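**Last updated 2023-11-07.** Prices and lead times for the Hondberg range changed in October. The figures on this page are the current ones.

# Hondberg round glass table tops

Bradano supplies replacement and made-to-order round glass tops for dining tables, meeting tables and garden tables. The Hondberg range is our standard clear glass line. It is sold as a top only, or as a top with a Dinu steel base. Frosted and tinted glass are sold separately in the Filosov range and have their own page.

Most orders for this product come from people who already have a table base and need a new top for it. Please read the section on measuring before you order. Tops are cut before they are toughened, and toughened glass cannot be cut, drilled or trimmed afterwards. If the size is wrong, a new piece has to be made.

## What is supplied

- One round top in clear toughened glass
- Polished edge, all the way round
- A set of clear self-adhesive pads for use between the glass and the base
- A care card
- Corner and edge packing, which you should keep until the top is in place and you are satisfied with it

Screws, suction fixings and bonded metal discs are not included. If your old top had metal discs glued to its underside, tell us when you order. We can bond new discs to the replacement at the workshop if you send us a paper template showing where they go. We do not supply discs and adhesive for fitting at home, as the bonding needs a lamp and a clean bench.

## Choosing a thickness

Hondberg tops come in three thicknesses: 8 mm, 10 mm and 12 mm. The right one depends on the diameter and on how far the glass overhangs the base.

| Thickness | Usual use | Largest diameter |
|---|---|---|
| 8 mm | Side tables, covers over an existing wooden top | 900 mm |
| 10 mm | Small dining tables, café tables | 1,200 mm |
| 12 mm | Dining and meeting tables | 1,500 mm |

An 8 mm top should not be used on its own over a dining base, whatever the diameter. It is strong enough to carry plates, but it flexes noticeably when somebody leans on the rim.

The overhang is the distance from the outermost point of the base to the edge of the glass. For 10 mm glass we recommend no more than 200 mm. For 12 mm glass the limit depends on the shape of the base, and we will check it for you before the order is confirmed. Pedestal bases with a narrow head need the most care. If the head of the base is small, a load at the rim can tip the whole table even when the glass itself is well within its limits.

## Measuring for a replacement

If the old top is still in one piece, measure the diameter in at least three directions and write down each figure. A round top that has been in use for years may have been hand cut and may not be perfectly round. If the three figures differ by more than a few millimetres, send us all of them and say which way the longest one runs.

If the old top has broken, measure the base.

1. Find the centre of the base. On a cross-shaped frame, this is where the bars meet.
2. Measure from the centre to the end of each arm.
3. Add the overhang you want.
4. Double the result to get the diameter.

Check that chairs will still push in. A larger top brings the rim out over the seats, and armchairs may catch. Cut a circle from brown paper or old lining paper, tape it over the base and leave it there for a day or two. People often change their mind by 100 mm or so after living with the paper.

Do not measure from a photograph, and do not rely on the size printed in an old catalogue. Catalogue sizes are often rounded.

## Glass and the frame below it

With clear glass, everything under the table is on show. Crossbars, uprights, fixings and the floor covering can all be seen from a standing position, so the condition of the base matters more than it would under a wooden top. If the frame is scratched or has old pad marks on it, clean and touch it up before the new top arrives. Let any paint cure for the full time given on the tin. Pads pressed on to fresh paint will stick to it and lift it when the glass is next moved.

Dark frames are the easiest to keep looking tidy. Pale or bright metal frames show dust along the upper faces, which sit just below the glass and are awkward to reach with the top in place. Clear glass also picks up reflections from ceiling lights. If this will bother you in a room with spotlights, consider the satin finish in the Filosov range.

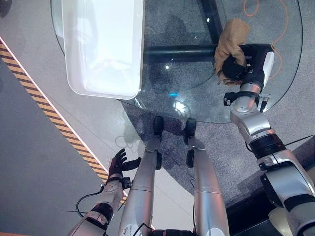
## Fitting the top

Two people are needed for any top over 800 mm across. Wear gloves with a rubber grip and closed shoes.

1. Clear the route from the door to the table. Prop doors open and take up loose rugs.
2. Wipe the upper faces of the base with a dry cloth.
3. Stick the clear pads to the base, spacing them evenly. Use every pad in the set. Glass must not touch bare metal at any point.
4. Carry the top upright, on its edge, with one person at each side. Never carry it flat.
5. Rest the lower edge on a folded blanket beside the base while you both change your grip.
6. Tilt the top on to the base and lower it slowly. Keep fingers clear of the pads.
7. Measure the overhang on four sides and lift to adjust. Do not drag the glass, as this rolls the pads off.
8. Press gently at the rim in several places. If it rocks, check the feet of the base first. On carpet, the feet may need a few days to settle before the top sits level.

Tops with bonded discs are screwed to the base after step 7. Do the screws up by hand until they are just tight. Over-tightening puts a strain on the bond.

## Using the table

Toughened glass is much stronger than ordinary glass of the same thickness, but its edge is its weak point. A hard knock on the rim from a metal chair or a vacuum cleaner can shatter a top that would take a heavy weight in the middle without trouble.

The surface will scratch if gritty or rough-bottomed things are slid across it. The usual causes are unglazed pottery, plant pots and the feet of table lamps. Put felt under anything that stays on the table. Smooth plastic trays are fine to use directly on the glass, but wipe underneath them from time to time so that grit does not collect there.

Warm plates and mugs will do no harm. Use a mat or trivet for pans straight from the hob and for oven dishes. Do not put ice buckets down where a hot dish has just been standing.

Do not sit, stand or kneel on the glass.

## Cleaning

For daily use, a damp microfibre cloth followed by a dry one is enough. For greasy marks, add a drop of washing-up liquid to warm water, wipe, rinse the cloth and wipe again. Vinegar and water works well on hard water marks.

Do not use scouring powder, cream cleaner, wire wool or a metal scraper. Candle wax can be lifted with the edge of a plastic card once it has gone hard. Sticky label residue comes off with white spirit on a rag, after which the area should be washed.

Clean the underside twice a year. It collects a fine film from cooking and from hands resting under the rim, and this is often mistaken for a fault in the glass. Smears that will not wipe off the top are nearly always on the other side.

## Dinu steel base

The Dinu base is a bolted steel frame with a matt black powder coating. It is made to suit Hondberg tops from 1,000 mm to 1,500 mm and packs flat. Assembly takes one person less than an hour with the hex key supplied. The feet are threaded and adjust for uneven floors. Felt caps are included for hard floors and should be left off on carpet.

Bases are normally in stock. When ordered with a top, the two are sent together.

## Order codes and prices

| Code | Item | Price inc. VAT |
|---|---|---|
| HB-08-600 | Hondberg top, 8 mm, 600 mm | £92 |
| HB-10-900 | Hondberg top, 10 mm, 900 mm | £128 |
| HB-10-1200 | Hondberg top, 10 mm, 1,200 mm | £214 |
| HB-12-1200 | Hondberg top, 12 mm, 1,200 mm | £265 |
| HB-12-1500 | Hondberg top, 12 mm, 1,500 mm | £388 |
| DN-BASE | Dinu steel base, black | £245 |
| HB-PADS | Spare set of clear pads | £6 |

In-between diameters are charged at the price of the next size up. Bonded discs are £40 per table. Trade customers ordering eight or more table sets should ask for a quotation. Our meeting room pack of eight 1,200 mm sets, with 10 mm glass, is £2,926 delivered to a ground floor address.

## Delivery and returns

Standard sizes are sent within ten working days. Made-to-order sizes take three weeks, or four if discs are being bonded. Delivery is to the ground floor by our own van, and someone must be in to sign.

Check the glass before signing if you can. If the driver cannot wait, sign as "unchecked" and look it over the same day. Chips and scratches must be reported within two working days, with a photograph that shows the mark next to a coin or ruler.

Standard sizes can be returned unused within 14 days in the original packing. The cost of collection is deducted from the refund. Made-to-order sizes and tops with bonded discs cannot be returned unless they are faulty or differ from the written order.

Broken tops should not go in household glass recycling. Toughened glass breaks into small blunt pieces, which should be swept into a strong box, taped shut and taken to the tip. Ask there which skip to use.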